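Visit report: two-arm manipulation cell, Starno laboratory, Warkham

The visit took place in January as part of our review of imitation learning for household tasks. Starno runs its bench work on the ground floor of the Warkham building, and we were given the afternoon, starting at 2 with a short talk on method.

The question the group is working on is narrow. A policy trained on human demonstrations usually copes well with the object positions it has seen and badly with the ones it has not. The usual answer is to collect more demonstrations. Starno's method, which they call Kunness, instead changes the starting layout between demonstrations according to a schedule, so that each new layout differs from the last by a set amount. Operators do not choose where things go.

The bench is enclosed in black fabric on the sides to keep the background constant. Two arms are mounted opposite each other and share the middle of the table.
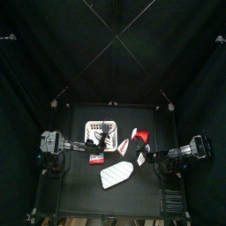
The two-arm cell with the basket and the smaller items laid out on the tabletop.

Small objects were used throughout. The basket matters to the method as a fixed reference: its place is recorded first and the other positions are given relative to it. Thin, flat pieces are kept in the set on purpose, as a parallel grip on a card or a small box is sensitive to errors in height. Cords are treated as a separate class and scored by hand.

The reported comparison used 195 demonstrations under the schedule against 1,000 with free placement. On layouts held back from training, the two policies finished within 20 trials of each other, the free-placement policy being ahead. We were shown the score sheets but not the raw logs. The held-back layouts were drawn by the same software that produces the schedule, and this may favour the smaller set. We raised the point and were told that a second test, with layouts supplied by Bañuelos, is planned.

Resetting the table between runs is still done by hand and takes longer than the demonstration itself. The published timings leave it out. We have asked for the reset times and for the scoring rules on cords.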